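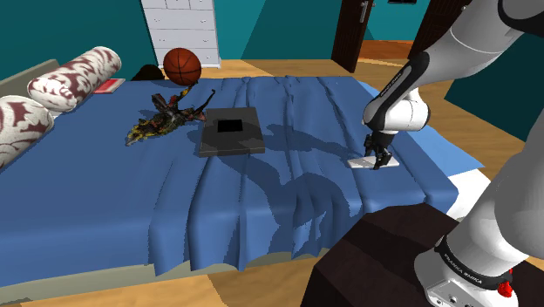
Castden G-92 parallel gripper, simulation model

Part no. 2201. Ships as a download, so there is no box to lose.

The G-92 is the two-finger model we use at Wokow for bedroom scenes, shown on a Franka Emika arm going after a thin white item on a blue blanket. Flat things on bedding are where most grippers lose their dignity, and we test there first.

What you get: gripper mesh, collision shapes, mount for the arm, and the Uvorberg bedroom with its blanket, bolsters, basketball and dragon.

Stroke: 70 mm
Test grasps per release: 1422
Controllers: Mersha position, Mersha force

Compared with the older G-70: the fingers are slimmer and the force controller gives up sooner when it meets mattress. The G-70 never gave up. Shoshana Mercado still prefers it for books and will tell you so.

Known issues: deep wrinkles slow the solver down. Smoothing the blanket first is allowed but Delphine Wojcik considers it cheating.

Last updated 04/09/2024. Licenses are per seat. The dragon is not sold separately.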